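4.3 Comparing two grippers on shelf and table items

Do this section after the arm has been homed (4.1) and the Zevum controller is in Manual. Use the same items for both grippers or the results can't be compared.

Caution: Keep hands out of the reach area while the arm light is on. Stop the controller before you move an item by hand.

1. Load the shelf. Stand some cans upright near the front lip and lay others on their sides. Leave open space between the groups.

2. Fit the first gripper and select its profile in the Ulix menu. Set the closing force to 20 and the hold time to 1500 ms.

3. Start with flat items. Approach a disc or lid from the edge and close on the rim. Hold it clear of the shelf end for the full hold time. 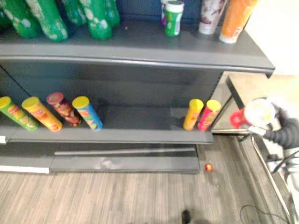
Figure 4-5. Round disc held in the light-colored gripper, to the right of the shelf.

4. Log each try as Held, Slipped or Missed. If a second item gets picked up or pushed along with the first, log the try as Missed and add a note.

Note: Do not raise the force to save a bad approach. Back off, open fully and start the try again.

5. Go on to the table. Place one tall can toward the left and leave it there as a fixed marker. Small bottles go on the right, within reach of the right arm.

6. Close around the body of the bottle, below the cap. Lift it just clear of the table and hold.
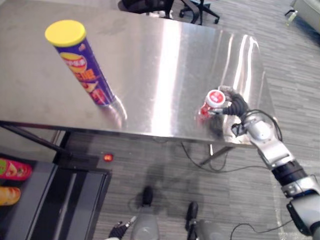
Figure 4-6. Small red bottle gripped around the side, with the snack can standing at left.

7. Set the bottle down, open the fingers all the way, then withdraw. Withdrawing early can tip light items.

8. Change to the other gripper, load its profile and repeat steps 3 to 7. The force value does not carry over. Enter it again.

Note: Polished steel can throw reflections into the head camera. If the Brarelia viewer marks a reflection as an item, lower the exposure one step and run the table tries again.

Caution: Check the cables at the wrist after every gripper change. A loop that is too short will pull at full turn, and error 729 will stop the arm. Clear the error only after the cable is free.

9. Save the log under the gripper name and send it to Anastasia Stergiou at Deligiannis. Logs with fewer than 77 tries are not used in the comparison table.

Section revised Wed 20 May. It replaces the April sheet, which gave the force setting for one gripper only.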